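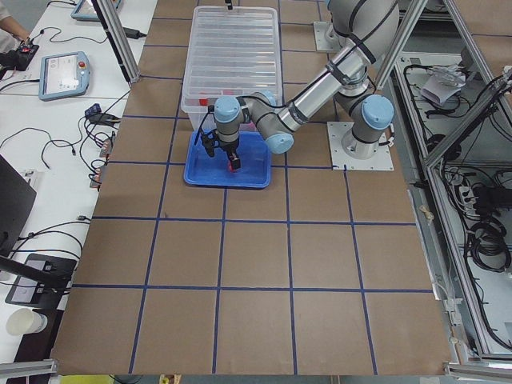

Sorters wanted, small parts table, Nulside

Need 2 people for May, mornings, start 7:30. Work is sorting small stuff into trays and clear bins, checking it against the sheet, putting it back for the next round. Standing most of the shift. Table is cardboard taped off in squares with blue tape, please dont peel the tape.

You: patient, tidy, ok with repetitive work. Good color vision, we sort by color a lot. No experience needed, we train on day one. Closed shoes, hair tied back.

Pay: $23 an hour, paid weekly. Free parking behind the Biritz building, street fills up by 8.

To apply: short note with your phone number and which mornings you can't do. No resume neccessary. Drop it at the front desk, room 111, attn Lovely Ambrosio. If she's out give it to Tharindu Kodikara.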